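grip labels, timestamps and a tool I should have written in spring

2026-09-01

Quick one tonight, mostly so I remember what I did. Long post coming when Watetti is in better shape (famous last words).

What Watetti is, for the new people: my little pipeline that takes recordings from two hand-held grippers and turns them into something a policy can train on. Video in, finger width in, pose in, one tidy episode out. That's the plan. The tidy part has been the problem.

The clock thing

Fixed! Mostly. Left and right streams were drifting apart over a long episode and I kept blaming the pose tracker. Wasn't the tracker. I was stamping frames when they got written to disk, not when they came off the sensor, so every time the disk got busy the whole stream slid. Moved the stamp up to capture and the two hands line up again. Embarrassing bug. Two evenings gone.

Old episodes are still wrong of course. I wrote a repair script that matches the finger width signal against the finger motion in the video and shifts one onto the other. Works on most of them. The ones where the fingers hardly move, no luck, those go in the bin.

Numbers

1067 episodes in the clothes set before cleanup. I cap them at 2000 frames now, anything longer gets split at the nearest grip release. Used to be 600 and that was way too short, it chopped folds right down the middle and the policy learnd to stop halfway with a sleeve in the air.

Grip labels

This is where I'm stuck. The label is just open / closed / holding, and for hard objects you can get it from finger width alone. Fingers stop closing, something's in there, done. Cloth doesn't work like that. One layer of thin shirt and the fingers close nearly all the way, so width says "closed, empty" while the video plainly shows a garment hanging off them.

So now the label comes from both. Width gives a first guess, then a small classifier looks at a crop between the fingertips and votes. If they disagree it goes to a review queue and I look at it myself. Dark cloth is the worst for the classifier, black on a black housing, hardly any edges to go on. I turned up the contrast on the crop and it got better but then patterned bedsheets started getting called "holding". Sigh.

Review queue is a page in Stelotum, which is my viewer, which is really one python file and a lot of keyboard shortcuts. Space to accept, x to flip the label, b to go back. Added b today after wrongly accepting a whole run of them and having no way to get at it again – should of been there from day one.

This kind of frame is what I want the classifier to get right. Black garment between the yellow fingers, more dark knit right next to it, the other gripper working at the clothes pile, letters and a bear all over the pink sheet.

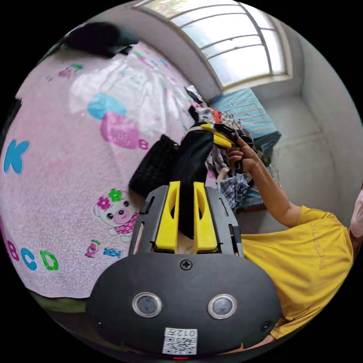

Next up

- retrain the crop classifier with way more printed backgrounds
- run the repair script over the rest of the old episodes
- make Stelotum remember where I was when I close it
- a decent split between training and test, by room this time and not by episode

Back to the queue.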